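Bench surface for pale molded parts: dark or light?
Workshop and Benches > Surfaces
Views: 3062

rind_offcut
August 2019
Refinishing a bench used for sorting and checking small plastic moldings, nearly all of them white or off-white. The current top is light beige laminate and edges are hard to read on it. Options are a dark matte mat or a repaint. Overhead light is 40 W, fixed. Preferences?

Bondenside
Dark matte. Gloss will give you a reflection of the lamp next to every part.

virico_bench
Disagree on dark. A white part on a black top makes the eye adjust to the part or to the top, and shading on the part gets lost. Mid gray is the standard answer for that reason. Dark tops also show every speck of dust.

Bondenside
Dust showing is an advantage. If you can see it you wipe it off before it ends up on the part.

virico_bench
Only if you wipe. On a mat with any texture, the specks stay in the grain. I went through 2 mats before going back to a smooth gray board.

rind_offcut
Does the texture matter for handling? Thin strips are hard to pick up from the smooth laminate.

Irniseo
Some texture helps. Pieces don't slide when you get a fingertip under them. Avoid anything ribbed, it catches on flanges.

virico_bench
Agreed on ribbed. I still say mid gray.

Usman Tarar
I have used 3 surfaces for this work: white board, green cutting mat, and the current dark gray. Green was the worst, as it tints anything slightly translucent. White hides the outline completely. Dark gray, matte and finely textured, is what I kept. virico_bench is right that specks show, and there are a few on mine. On shading I don't agree. With the white arc over the gray, the thin line along its inner edge is still readable, and so is the faint gray shading on the underside where it curves across. The wide end is another matter, bright and close to featureless, and I would turn the part to check that area. A lower lamp may help there, but I haven't tested it.

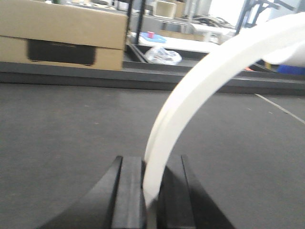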